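Painting over a dark dining room - how many coats, and do I trust the quote?
3 minute read

larchgate
25 January 2018
Hello all, first proper post from me after reading along for ages. We moved in before Christmas and the dining room is a very deep plum, walls and ceiling both (yes, the ceiling!). I'd love it to be a soft chalky white. I've had a decorator round from Nivstead, a lovely chap who took his shoes off at the door without being asked, and he says primer and two top coats, furniture moved to the middle and sheeted, done inside a week. My mother-in-law swears it'll be four coats at least and that he's quoting low to get through the door. Who's right?

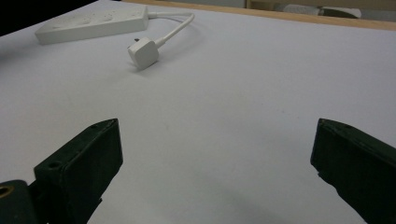 I should add that the plaster is sound apart from one patch by the window, and the room isn't big. It gets the morning light and then goes gloomy after lunch, so I do worry about the plum ghosting through on the dull side.

mrs_pettifer
Welcome! Your decorator sounds sensible to me. A decent stain-blocking primer does most of the work and then two coats is plenty. We had a bottle green hall done that way in December and you'd never know. Ask him which primer, though, and ask for it to be written on the quote.

Benoît Delaunay
I'm going to disagree a little, in a friendly spirit. I painted for a living for 26 years, and plum and red are the worst of the lot. Green covers much more easily. I would tint the primer to a pale grey, then two coats, and I'd want a third coat allowed for in the price if it's needed. He may well be right, but get it agreed now while everyone is still smiling.
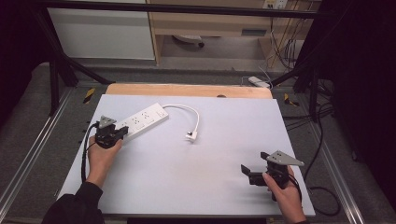
And please don't skip the washing down. Dining rooms hold more grease than people think, especially if there's a hatch through to the kitchen. Sugar soap, rinse, and leave it overnight before anybody opens a tin.

mrs_pettifer
Grey primer under white, Benoît? I've always been told that deadens it. Mine was plain white underneath and it's lovely and bright.

Benoît Delaunay
A pale grey, I promise, nothing stormy! It hides the red better than white does. But I've had this argument on a good many stepladders and I don't expect to win it on here.

larchgate
Thank you both, this is so helpful. There is a hatch, as it happens. Next silly question - how do I choose the white? I have 14 sample cards on the sideboard from Trinotetti and Ní Bhriain and by now I can't tell one from another.

Rekha Kandpal
Not silly at all, I drove my whole family mad over this last year. Paint your samples on lining paper, two coats, and move them round the room at different times of day.
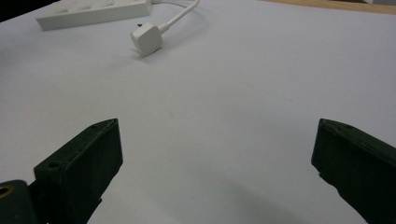 Whites pick up far more from the light than you'd ever guess from a card, and your gloomy side after lunch is where you'll notice it most. Look at that tabletop: plain pale surface, cool light, and it has gone faintly lavender, with a bluer tinge nearest you. A chalky white on a dull wall can go the same way, so I'd lean towards something with a drop of yellow in it. We ended up with a warm one from Plidudik and I still go in there just to sit.

mrs_pettifer
Agree with every word of that, and I'd do the ceiling in the same white while he's at it.

larchgate
Lining paper bought! I've rung the decorator and he's happy to put a third coat down as an extra, priced separately, and he didn't sound the least bit put out. Still undecided on the grey.

Related threads
Sugar soap or washing-up liquid before painting?
Eggshell or satin for skirting boards
Hairline cracks back after 12 months
Should I make lunch for the decorators?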